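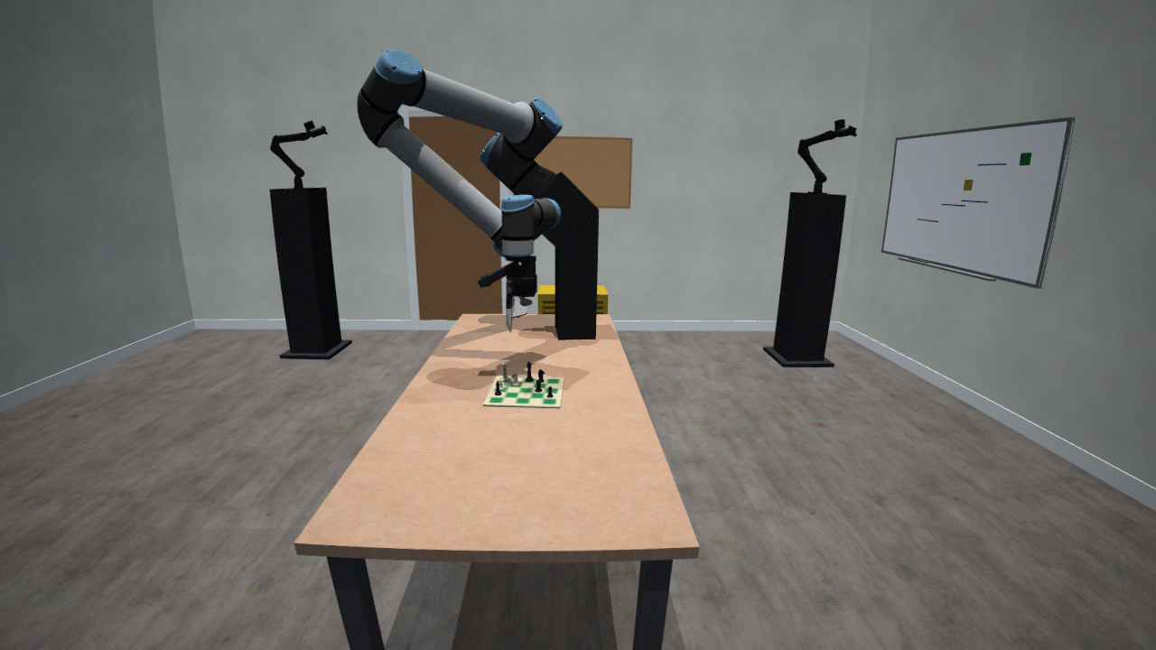 Chess cell in the sim, big arm parked over the board.

Home Notebook Runs Parts Search Log out

February 28, 2026

OK so the chess cell ate most of my day again and I want to get this down before I forget which things I changed. Short version: the big arm drove its gripper finger into the tabletop in the sim, the safety stop didn't fire, and I'm not letting the Troltetwood build anywhere near real hardware until I know why it didn't.

It was the long overnight batch, 1,908 pick attempts on the small board, black and gray pieces, board turned a little off square each time. I came in, got coffee, opened the log and saw that everything after attempt 1,079 was garbage. Same line over and over, joint torque pegged at the limit, no stop, arm just sitting there pushing. It pushed on that table for the rest of the night, poor thing. On a real table we'd be buying a new gripper (and probably a new table!).

First guess was the shadow. The arm throws a big blotchy shadow over the far half of the table and the gray pieces get really muddy in it when they stand back there. I was so sure of this that I spent the whole morning on the lights. Turned the shadows off, replayed from 1,078, and the finger went straight into the wood in exactly the same spot. Grr. Shadows back on.

Then I finally looked at the heights. The Bikach planner takes the board height from a config file, and the config had the old board in it, the thick one we used back in May. Fine, except the first thousand and something picks went OK with that same file?? So I read through the reset code, and there's a fallback in there I had totally forgotten — if the piece finder comes back empty it uses the last good height minus a margin. The margin is supposed to be in tenths of a millimeter. I typed 300 thinking tenths. The code reads plain millimeters. So the first time the finder came back empty, the target dropped 300 mm, way under the tabletop, and off it went.

That one is on me. I wrote the margin line and I tested it with the finder always finding something, so the fallback never ran once.

What bugs me more is the stop. The Chatzigeorgiou contact monitor should have cut the motion on the first touch. It was loaded and it was getting contact data, I can see that in the log. But its list of things to watch has the board and the pieces and the two side pedestals in it, and no table. I think the table dropped off the list when I swapped the table model, the new one has a different name and the monitor just skips names it can't match. Not even a warning! I would like to have words with whoever set it up that way, but the file history might say it was me again, so I'm not checking today.

Changed so far:
- margin set to 30, with the unit in the name this time
- hard floor on the target height, can't go below tabletop plus clearance
- monitor now refuses to start if a name doesn't match

Replayed from 1,078 with all three in and it gets past the bad spot and asks for a new look at the board, fine. Then I put the bad margin back on purpose with the floor turned off, to see the monitor trip, and it tripped on first touch. Good. I haven't tried a slow sideways drag against the table edge and I don't trust it there yet.

Still open: why the finder came back empty in the first place. Might be the shadow after all, ha. Also the Nerkico export still carries the old table name, so please don't pull from it until I've fixed that. Full batch is queued again for tonight, with a torque timeout on it.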